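Project Diary, Perception and Control Group, Zernville Site
Entry for May, second week

Morning

The group began at the usual hour with the pose stream from the hand-held grippers. Jeltus, our tracking package, estimates the position of each gripper from the marker cube mounted on it, and the two estimates are then passed to Filtero for smoothing. The overnight job had processed 393 recordings. Most were accepted. In 15 of them the left and right tracks had exchanged labels for part of the recording, always at moments when the two cubes came close together.

The fault was traced before noon. Jeltus was assigning labels by nearest previous position, a rule left over from the single-gripper version. It should have read the marker identities first and used position only when no marker could be decoded. The correction is short, but it touches the code that starts each track, and it was therefore reviewed by two members of the group before it was merged.

Filtero was left unchanged. Its window of 10 samples introduces a small delay, which the planner can tolerate. A shorter window was proposed again and the decision was again postponed.

Early afternoon

Work moved to the vanity table. The tabletop tasks are of particular interest to the planning side of the project, as the objects are small and thin: a round compact near the backsplash, a pencil or brush lying at an angle, an eyelash curler with looped handles. The last of these is difficult for the grasp planner, which proposes contacts across the loops where a person would be unlikely to take hold.

The operator was asked to keep both cubes in view of the head camera and to approach with the fingers angled slightly inward. This is the posture in which the old labeling rule was weakest.

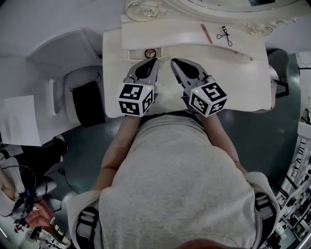

Late afternoon

The corrected build was run on the 15 faulty recordings. Labels remained consistent in all but one. In the remaining case, one cube leaves the view entirely and Jeltus has no basis for recovery until it returns. The group agreed that such intervals should be marked as missing – the present practice of filling them by interpolation gives the planner a false confidence in the path.

A second matter concerns time stamps. The gripper opening and the camera images are recorded on separate clocks, and the offset grew by over 6 milliseconds during the longest recording. Carrilho, the replay tool, hides this by aligning the two streams at the start only. A request has been entered for alignment at both ends.

Open items: the missing-interval flag, the clock offset in Carrilho, and a revised contact rule for looped handles. The overnight job has been restarted with the new build, and the older results have been kept for comparison.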